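29 Oct 2018

Okay, so I finally did it. I told the whole team that I got the Wornlow schedule wrong, out loud, standing up, with my coffee shaking in my hand like I was back in eighth grade giving a book report. And I'm still employed! I'm writing this down tonight while it's fresh, before my brain turns it into something braver than it was.

Backing up a little. I've had the team lead job at Drirka since September, and the thing I've been worst at is saying "I don't know" or "that was me." I'm fine saying it at home (I burn the rice, I own the rice). At work I get this tight feeling and start using words like "we" and "the process." Wajid Arain caught me at it two weeks ago. He didn't make a big deal out of it, he just asked "who's we?" and went back to his sandwich. I thought about that for days. I was mad at him for at least one of them.
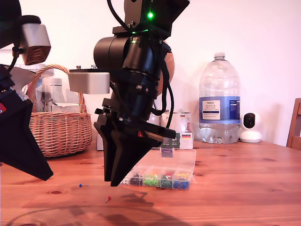

So the schedule. I had promised Wornlow 264 hours of work by the end of the month, and I came up with that number in the parking lot, on the phone, without asking a single person who would have to do the hours. The real number, once Zeyu Dong sat down with it, was over 300. She had sent me her estimate in an email, too. I opened it, skimmed the first line, and filed it under things to read later. Then when people started staying late I let them think the client had moved the date up. I never said that exactly, I just didn't correct it when somebody else said it. Which is a lie with its coat on, as my grandmother would put it.

Anyway, this morning I had 20 minutes on the agenda and I used maybe four. I said the date was mine, the number was mine, and that Zeyu had it right the first time and I hadn't read her email properly. Long silence. Then somebody at the back asked if this meant they could stop coming in early, and I said yes, and that got more of a reaction than my entire confession did.

Zeyu came by my desk later. I was hoping for a "don't worry about it" and I didn't get one. She said she was glad I'd said it and that she'd been pretty close to asking to move to the Lu group. That stung. I wrote it on a sticky note and then threw the sticky note away because who needs that staring at them all day. 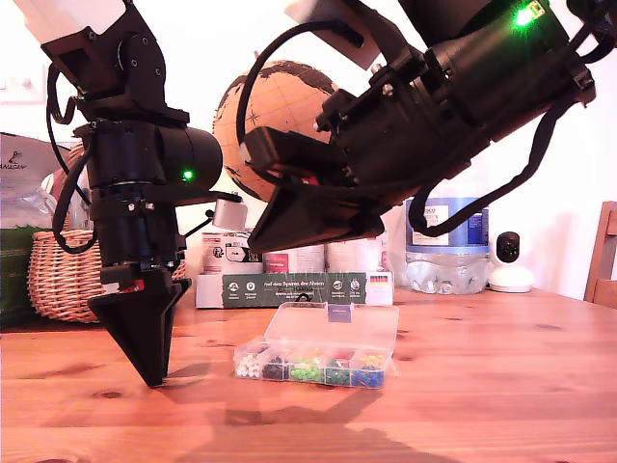

Two arms over the pine table, little green lights on.

I called Wornlow after lunch and asked for more time. They weren't thrilled, but they were a lot less upset than the version of them I'd been arguing with in the shower all week. We settled on a new date and I said I'd send it in writing, and then I made myself show it to Zeyu and Wajid before I hit send. Wajid fixed a typo. Zeyu changed a whole paragraph, and hers was better, so hers went out.

What I keep chewing on is that I like being the one with the answer. I like it way too much! At the Wasosstead workshop they had us list what we wanted people to say about us as bosses, and I wrote "decisive" and underlined it. I'd like to go back and cross that out, or at least put "reads her email" above it.
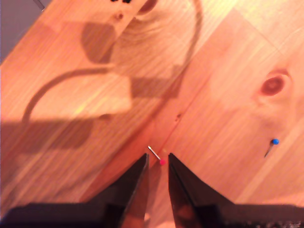

I've also been picking at that leadership book again, all 190 pages of it, and I'm still stuck in the chapter on feedback. There's a part where you're supposed to ask someone you work with to name one thing you do that makes their job harder. I've skipped that exercise twice now. I think I'll ask Wajid, since he clearly has a list going, and then Zeyu once things settle down a bit between us.

Other stuff: need to call the dentist. Out of oatmeal. I owe the team a lunch and I want it to be a good one, not pizza. Tomorrow I have to redo the hours for the next job, and Zeyu's sitting in on it from the start. Going to bed.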